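Last updated: November

Wednesday, late

Home at ten past nine, ate standing up. Writing this now or I'll lose it, because tomorrow Bernardo will ask me what we changed and I will say "a few things" and he'll make the face.

So. The relabeling idea worked. Or it worked enough that I'm not embarrassed to have argued for it in front of everyone.

Short version for future me. The pens-into-the-box task was stuck all month. The policy picks up a pen fine if the pen is on its own. Put it near another one and the fingers come down, hover, shift a bit, hover, shift back. Henrique calls it dithering. I thought we needed more demos, he thought the demos were the problem, and he was right, which I have now written down so he doesn't have to hear it from me.

What he saw: when people drive the arms, they slow way down just before the grab. Everyone does it. They stop, look, nudge, think, then close. The model learns the stopping as if the stopping were the skill. We had 3,595 demos and nearly all of them have a pause in there, some of them long enough to go get a coffee.

First fix was to cut the pauses. Tried that last week, bad. It got fast and stupid, came down on the table next to the pen and closed on nothing. Clementina said of course, you threw out the nudge along with the pause. Annoying but yes.

Second fix is the one from today. Keep every frame but weight them. If the arm isn't moving and the next real motion is a correction, the frame gets the label of the correction instead of the label "stay put". So the model sees a finger a little off from the pen and learns "go this way" instead of "sit there". It took me 2 evenings to write and most of that was me getting the left and right arm offsets swapped. Do not ask.
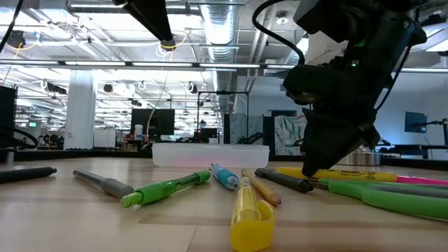 Trained overnight on the Neves machine, loaded it before lunch. Same task, mixed pile, pens and markers and highlighters, random angles, scissors left on the table as something it has to leave alone. We did the old checkpoint first so nobody could say the table was easier in the afternoon. Lindsay shuffled everything between runs and wouldn't let me touch it. She has a sheet of layouts and she goes down the sheet. I tried to move one marker a tiny bit and got told off.

Old one did what it does. New one - I don't want to oversell this - it just went. Down, small sideways correction, close. The correction was still there, that's the part I like. Cutting the pauses killed it and this kept it.

Things that are still bad, listing them so I can't pretend later:

- Anything lying right up against another thing. It grabs both, or it pushes the first one away and then chases it.
- Clear barrels. I think the depth estimate is garbage on see-through plastic but I havent checked, so that's a guess.
- The scissors. It mostly leaves them alone. "Mostly" is not a result, says Bernardo, and fair enough.
- When it drops one it goes to the box anyway and opens over it like it's delivering something. No idea it's holding nothing. That needs a seperate fix, maybe the finger current.

Want to run the ablation properly before anybody puts this on a slide. Three things changed at once really - the labels, the weights, and I bumped the training to 2,000 more steps without thinking about it. If it's only the extra steps I will be very quiet for a while. Henrique says no way. I say run it. Plan is the old labels with the extra steps, then new labels without the weights, then new everything. 4 seeds each if Clerness lets us have the nodes, which Leonilde is asking about. She also wants the name changed, I had it in the repo as "unstick" and she says it can't go in a report like that. Suggested Skullen, after the island in her kid's book. No.

Also from the Gindum call at three: they want to know does it carry over to the cable task. I said probably, then spent the rest of the call wishing I'd said I don't know. The cable demos have pauses for a different reason, people wait for the cable to settle. If I relabel those I'd be teaching it not to wait. Have to look at those by hand. There are 654 of them. Ugh. Could do a third and see.

Clementina stayed to help me back up the logs and we talked in the parking lot till my hands were cold. She thinks the trick should work better the worse the drivers are. Would be a nice plot if true. Sort demos by how long people hesitate, train on each pile, see if the gap grows. Write that up for Henrique in the morning before he thinks of it himself.

Forgot to call Mom. Bed.

Recent entries
- Offsets swapped again
- Cutting the pauses, why it went wrong
- First try at the cable task
- Henrique's dithering chart
- New finger pads, old problem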